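## 4. Two-arm plate cell — re-set after a finger change

Danbridge bench, rev March 24, 2020. Replaces the old Vadetti sheet, bin that one. Do this any time fingers come off, either arm. Also after a bump hard enough to trip the wrist.

**CAUTION** — E-stop in before hands go on the table. Both arms. Pausing the program is not enough, the left arm will finish its move.

### 4.1 Fingers

1. E-stop in. Air and power off at the cabinet.
2. Old fingers off. Keep the screws, they're not the same length as the spares.
3. Wipe the mounting faces. Dry cloth, no solvent.
4. New fingers on, tapered ends toward each other. Snug both screws, then tighten. Don't go corner to corner in one pull.
5. Close by hand. Tips should meet flush. If one sits proud, loosen and start agian.

Note: left and right arms take different fingers. Check the bag label before opening.

### 4.2 Zero and home

1. Power on, E-stop out, reset at the pendant.
2. Open Enora, pick the cell, run **Home Left**. Wait for it. Then **Home Right**. Never both together, they cross over the middle.
3. Open and close each gripper 2 times. Listen for clicking — clicking means a finger is loose, back to 4.1.
4. Left wrist encoder should read 2,746 at home. Anything else, stop and re-zero from the Enora service page. Don't "fix" it by editing the waypoint.

### 4.3 Rack and plates

1. Wire rack goes left of center. Feet flat, no rocking. Bent rack = bad picks all day, swap it.
2. Load plates on edge, leaning the same way. Big ones to the front.
3. Leave the right half clear except for the one plate you're testing with. Flat, rim up.
4. Wipe the table. Crumbs and grit throw off the right arm's low finger.

### 4.4 Touch check

Slow speed for all of this. Thumb on the stop.

1. Jog left gripper over the rack. Fingers open, tips just above the plate rims, toward the back edges. Don't close yet.
2. Jog right gripper in from the side. Upper finger to the inside of the near rim, lower finger outside it and down near the table. It must not drag.
3. Look from the side, not from the pendant. Any gap you cant judge, drop the speed again and creep.
4. Save both poses. Name them with the finger set number or the next person will overwrite them.
5. Close left, lift a little, set back. Then same on the right.

**CAUTION** — if a plate slips, let it go. Do not reach in.

Still slipping after 2 tries? Pads are worn, order from Beaulieu, and log it on the cabinet sheet before you run anything at full speed.
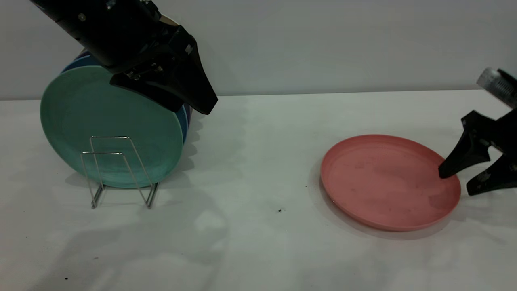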